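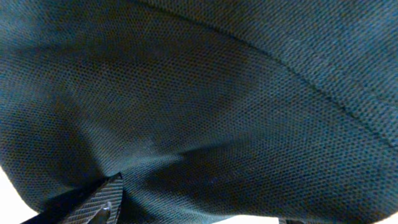 자주 묻는 질문

검색어를 입력하세요 검색 전체 주문 세탁 수선

플렐렐(Plellel) 메쉬 원단 쿠션과 커버 제품에 대해 고객센터로 자주 들어오는 질문을 모았습니다. 여기에 없는 내용은 페이지 아래쪽의 문의 방법을 참고해 주세요.

주문과 배송

주문하면 언제 받을 수 있나요?
기본 색상과 기본 규격은 재고가 있으면 결제 다음 영업일에 출고합니다. 출고 후 보통 하루에서 이틀이 걸리고, 제주와 도서 지역은 이틀 정도 더 걸립니다. 맞춤 규격은 치수 확인이 끝난 날부터 영업일 기준 14일 안에 출고합니다.

치수는 어떻게 재야 하나요?
커버만 주문하시는 경우 기존 커버가 아니라 속 쿠션을 재 주세요. 커버는 오래 쓰면 늘어나기 때문에 커버를 기준으로 하면 헐겁게 나옵니다. 가로와 세로는 봉제선에서 봉제선까지, 두께는 모서리에서 잽니다. 가운데가 꺼진 쿠션은 가운데 두께를 적지 마세요. 단위는 센티미터이고 소수점 첫째 자리까지 받습니다.

L자형이나 둥근 모양도 되나요?
됩니다. 다만 둥근 모양은 지름만으로는 재단이 어려워서 종이본을 보내 주셔야 합니다. 신문지나 포장지를 쿠션 위에 대고 테두리를 따라 그린 다음, 시접 없이 그대로 잘라서 보내 주세요. 지퍼가 들어갈 자리도 종이에 표시해 주시면 됩니다.

주문 후에 색상을 바꿀 수 있나요?
출고 전이면 기본 규격은 바꿀 수 있습니다. 맞춤 규격은 재단이 시작되면 변경이 안 됩니다. 주문 내역에 '재단 중'이라고 표시되면 이미 원단을 자른 상태입니다.

원단 샘플을 먼저 볼 수 있나요?
한 번에 최대 12장까지 신청하실 수 있습니다. 샘플은 명함 크기이고 반납하지 않으셔도 됩니다. 화면에서 보이는 색은 기기마다 차이가 크므로, 기존 가구와 색을 맞추려는 분은 샘플을 먼저 받아 보시기 바랍니다. 낮과 밤에 한 번씩 대 보시는 것이 좋습니다.

원단

메쉬 원단은 어떤 종류가 있나요?
두 가지입니다. 칼리(Kalley)는 구멍이 작고 신축성이 있어서 실내 쿠션과 의자 등받이에 많이 씁니다. 플리라흐(Flilach)는 실이 굵고 거의 늘어나지 않아 베란다 의자, 캠핑 가방, 수납 주머니에 맞습니다. 두 원단은 두께가 달라서 한 커버에 섞어 쓸 수 없습니다.

속 쿠션이 비치지 않나요?
밝은 색 커버 안에 진한 색 속지를 넣으면 비칠 수 있습니다. 속 쿠션이 어두운 색이라면 흰색 안감 추가를 선택해 주세요. 안감을 넣으면 통기성은 조금 떨어집니다.

햇빛에 색이 바래나요?
바랩니다. 직사광선이 드는 창가에서는 어떤 색이든 몇 년 사이에 옅어지고, 짙은 색일수록 차이가 눈에 잘 띕니다. 앞뒤가 같은 제품은 한 달에 한 번 뒤집어 쓰시면 색이 한쪽만 변하는 것을 늦출 수 있습니다.

고양이가 있는데 써도 될까요?
권하지 않습니다. 메쉬는 구멍에 발톱이 걸리기 쉽습니다. 올이 걸려 나왔을 때는 자르지 말고 바늘 끝으로 안쪽으로 밀어 넣으세요. 자르면 그 자리부터 구멍이 커집니다.

세탁과 건조

세탁기에 돌려도 되나요?
커버는 됩니다. 지퍼를 끝까지 닫고 뒤집어서 세탁망에 넣은 다음, 찬물 울코스로 돌려 주세요. 섬유유연제는 쓰지 않습니다. 유연제가 남으면 구멍 사이에 먼지가 붙습니다. 속 쿠션은 세탁기에 넣지 마세요.

건조기는요?
안 됩니다. 칼리 원단은 열을 받으면 줄어들고, 한번 줄어든 커버는 다시 늘어나지 않습니다. 탈수는 약하게 1분 이내로 하고 그늘에 뉘어서 말립니다. 집게로 집어서 널면 집은 자리가 늘어납니다.

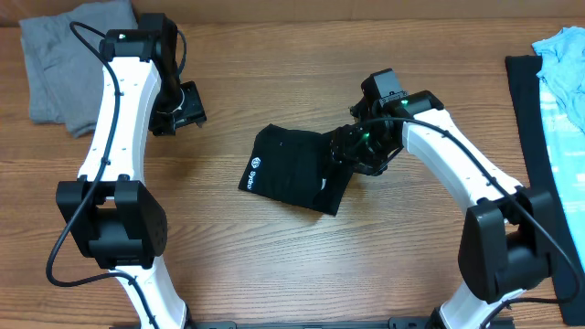
평평한 곳에 마른 수건을 깔고 그 위에 커버를 펴 놓으면 모양이 가장 잘 유지됩니다. 반나절 뒤에 한 번 뒤집어 주세요. 젖은 커버를 원목 가구에 바로 올려 두면 얼룩이 생길 수 있으니 수건을 빼놓지 마세요.

커피를 쏟았습니다. 어떻게 해야 하나요?
마른 수건으로 눌러서 물기를 먼저 빼고, 미지근한 물에 중성세제를 풀어 두드리듯 닦습니다. 문지르면 안쪽으로 번집니다. 커버를 벗길 수 있으면 바로 벗겨서 속 쿠션부터 확인하세요. 우유가 들어간 음료는 냄새가 남으므로 그날 안에 세탁하셔야 합니다.

표백제를 써도 되나요?
흰색을 포함해 모든 색상에 쓸 수 없습니다. 산소계도 마찬가지입니다.

수선과 교환

봉제선이 터졌습니다. 수선이 되나요?
구입 후 1년 안에는 봉제선과 지퍼를 무상으로 수선해 드립니다. 1년이 지났거나 다른 곳에서 구입하신 제품은 유상입니다. 수선은 라스토기(Rastogi) 작업실에서 맡고, 담당자는 트 보(Thư Võ) 님입니다. 보내시기 전에 터진 부분의 사진을 먼저 보내 주시면 수선 가능 여부와 비용을 알려 드립니다. 세탁하지 않은 제품은 접수가 안 됩니다.

집에서 직접 꿰매도 되나요?
길이가 손가락 한 마디보다 짧으면 직접 하셔도 괜찮습니다. 폴리에스터 재봉실과 끝이 둥근 니트용 바늘을 쓰고, 원래 바늘구멍을 따라 박음질하세요. 면실은 메쉬보다 먼저 삭습니다. 다만 직접 수선하신 부분은 무상 수선 대상에서 빠집니다.

지퍼 손잡이만 따로 살 수 있나요?
네. 부품 번호 494를 주문하시면 됩니다. 2017년 이전 제품은 지퍼 규격이 달라 맞지 않을 수 있으니 지퍼 뒷면 숫자를 확인해 주세요.

맞춤 제품도 환불되나요?
저희 쪽 재단이나 봉제 실수는 다시 만들어 드리거나 환불해 드립니다. 적어 주신 치수대로 만든 제품은 환불이 어렵습니다. 오차 1센티미터까지는 정상 제품으로 봅니다.

문의

평일 오전 10시부터 오후 5시까지 문의 게시판에서 답변드립니다. 맞춤 주문은 라사 클라비냐(Rasa Kļaviņa), 배송과 환불은 띤 또(Tín Tô)가 담당합니다. 7월 마지막 주는 작업실 휴무라 맞춤 제작과 수선이 모두 멈추고, 그 기간에 들어온 주문은 휴무가 끝난 뒤 접수 순서대로 진행합니다.

최종 수정 2019년 9월 10일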